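Gendalus 咬合记录硅橡胶（快速凝固型）

Vadwood 牙科耗材 / 印模与咬合记录 / 加成型硅橡胶

产品概述

Gendalus 是一款加成型聚乙烯基硅氧烷咬合记录材料，双管混合，用于记录上下颌牙列在牙尖交错位、正中关系位或治疗位的咬合关系。材料挤出后不流淌，患者闭口时阻力小，凝固后硬度高，可用手术刀或车针修整，适合固定修复、种植修复、咬合板制作以及模型上𬌗架等常规步骤。

本品为浅蓝色，无味，不含丁香酚。凝固后表面不反光，可以直接用口内扫描仪或技工室扫描仪采集，不需要喷粉。

适用范围

单冠、多单位固定桥的咬合记录
种植上部修复的颌位关系转移
咬合板、夜磨牙垫制作前的颌位记录
全口及局部活动义齿试戴后的咬合核对
技工室模型固定与上𬌗架

本品不作为终印模材料使用。需要取制工作印模时，请选用同系列的 Gendalus 轻体和重体硅橡胶。

性能特点

触变性好。材料挤到下颌牙列𬌗面后保持堆积形态，不会流向舌侧或前庭沟。患者闭口过程中受力变薄，对牙齿位置的影响很小。

凝固快。口内停留时间短，对张口受限、咽反射敏感或难以长时间保持咬合的患者较为方便。

硬度高而不脆。凝固后可以切削，修整时不易崩裂，取下时也能保持完整。修去倒凹和接触软组织的部分后，记录可在石膏模型上准确就位。

尺寸稳定。常温干燥保存的咬合记录可随模型一起寄往技工室，无需保湿。
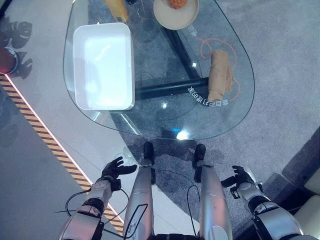 配图：玻璃台面与白色托盘

包装与订货

标准装：双管筒 2 支，混合头 8 支
诊所装：双管筒 8 支，混合头 20 支
混合头补充装：128 支/盒，与标准装、诊所装通用
细口前端：另购，按袋供应

双管筒为 1:1 比例，适用于市面上通用的 1:1 手动混合枪。Vadwood 的 Marras 混合枪可单独订购，也可随首次订单一并选配。Marras 枪身可拆卸，推杆和外壳能够分开清洁。

单次订购诊所装达到整箱数量的，由仓库直接发货。订单在周三中午前确认的，当周安排出库；之后确认的顺延至下一周。混合头补充装常备库存，不受此限制。

使用方法

一、准备
将双管筒装入混合枪，取下封盖，先挤出少量材料，确认两侧出料均匀后擦净，再安装混合头。每次更换混合头前都应重复这一步。材料从冷藏环境取出时，须放回室温后再使用，温度偏低会延长凝固时间，也会增加推枪阻力。

二、确认颌位
注入材料前让患者空口练习闭合数次，检查能否重复回到同一位置。备牙后仍有稳定后牙接触的，以现有接触为参照。后牙接触丧失的，应先制作前牙定位装置或使用𬌗堤，再注入材料。

三、注入
吹干牙面，将混合头前端保持在材料内，沿下颌牙列𬌗面连续挤出，避免卷入气泡。单侧修复可只覆盖预备体及相邻牙；跨度较大的修复建议覆盖全牙弓。

四、闭合与等待
引导患者缓慢闭口至预定位置，保持不动，直到材料完全凝固。不要以手触感觉代替计时，口外残余材料的凝固速度慢于口内。

五、取出与修整
嘱患者张口，沿牙长轴方向取下记录。冲洗、消毒、吹干后，用锋利刀片修去进入倒凹、龈沟和接触黏膜的部分，𬌗面仅保留浅的牙尖印迹。印迹过深会妨碍记录在石膏模型上就位。

六、消毒
可使用适用于硅橡胶印模的消毒液浸泡，浓度和时间按消毒液说明执行。不建议高温高压灭菌。

数字化流程中的使用

扫描时可将修整后的咬合记录置于下颌模型上，先扫描记录表面，再与上颌模型数据配准。口内直接扫描颊侧咬合的，本品可以放在对侧牙列作为支撑，防止患者在扫描期间移动下颌。放置后应检查扫描侧的接触是否与空口闭合时一致。

注意事项

乳胶手套及其残留的硫化物会抑制加成型硅橡胶凝固。操作时请使用丁腈或乙烯基手套，接触过乳胶的手应彻底清洗后再触碰材料。

丙烯酸临时冠材料表面的未聚合层、部分排龈剂中的金属盐也可能影响凝固。注入前应将牙面和邻近区域冲洗干净。

已知对聚乙烯基硅氧烷过敏的患者禁用。

不得与缩合型硅橡胶、聚醚或其他品牌的同类材料混合使用。

混合头为一次性用品。使用后的混合头可留在筒上作封口，下一位患者使用前更换，并对枪身和双管筒外表面进行擦拭消毒，或使用一次性隔离套。

材料沾到衣物后难以清除，操作前请为患者铺好胸巾。

储存

置于阴凉干燥处，避免阳光直射，不要冷冻。开封后的双管筒应直立或平放，封口保持洁净，两侧出料口不得交叉污染。有效期见外包装，过期产品不得使用。

技术参数

材料类型：加成型聚乙烯基硅氧烷
混合比例：1:1
颜色：浅蓝
混合方式：混合头自动混合
可扫描：是，无需喷粉
可切削：是，刀片或钨钢车针
气味：无

配套产品

Marras 手动混合枪，1:1 与 2:1 推板可互换
Felter 咬合记录网托，单侧和前牙两种规格
Felter 印模托盘粘接剂，供同系列印模材料使用
Gendalus 轻体、重体硅橡胶

Felter 网托的隔膜薄，闭口时几乎没有额外厚度，可与本品配合用于张口度较小的后牙区。前牙规格附有短柄，便于医师单手放置。网托每盒 300 片，规格不可混装。

常见问题

材料挤出后一侧颜色偏深
多为两侧出料不均。取下混合头，检查双管筒出口是否有固化的材料堵塞，用探针清除后重新挤出少量，均匀后再装新的混合头。

咬合记录在石膏模型上翘动
先检查石膏模型𬌗面有无小瘤，再检查记录上是否留有软组织印迹或过深的窝沟细节。修整后仍不能就位的，应核对模型本身是否变形。

技工室收到后边缘开裂
常见于厚度不足的部位。跨越缺牙区时应适当增加材料用量，寄送时将记录单独装入硬盒，不要夹在上下颌模型之间受压。

能否分次加注
可以。第一次注入的材料凝固后表面保持干燥清洁，可以直接追加，两层之间会结合。表面沾有唾液时应先冲洗吹干。

资料下载与询价

使用说明书、安全数据表和注册资料可在本页下方的文件栏中下载。需要样品的诊所和技工室请填写询价表，注明所用混合枪型号及每月大致用量。经销商请使用合作登录入口查询阶梯价格和库存。

本品仅供口腔专业人员使用。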